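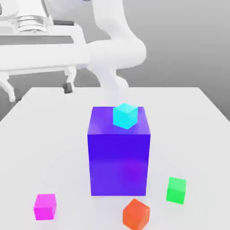

Lærke Ingvarsson

Projects > Derkilik > README

# Derkilik: sim scenes for the arm budget

Hi! I keep this folder so Mogens Damgaard and I can argue over the shopping list before any money leaves the account. It's all block work in simulation: one white arm, a tall blue-violet box, and small cubes in cyan, magenta, orange and green (the cyan one sits on top of the box).

## What's in it

- 2186 episodes, 2000 for training and the rest held back
- `quotes/` has the Traltel and Frandsen offers, prices without shipping
- `plan.md` is my running wish list (messy, sorry!)

## What we still have to buy

A real arm, obviously, plus a table it can bolt to and spare fingertip pads. I've put down 4 sets of pads and Mogens wants more – we'll see. The Frandsen quote has an 11 week lead time, so I'd order that one first. No sim license line this year, we're still covered from June.

Please don't use the episodes to guess cycle times. I tried, and the numbers were way too rosy.

Last edited July 14, 2019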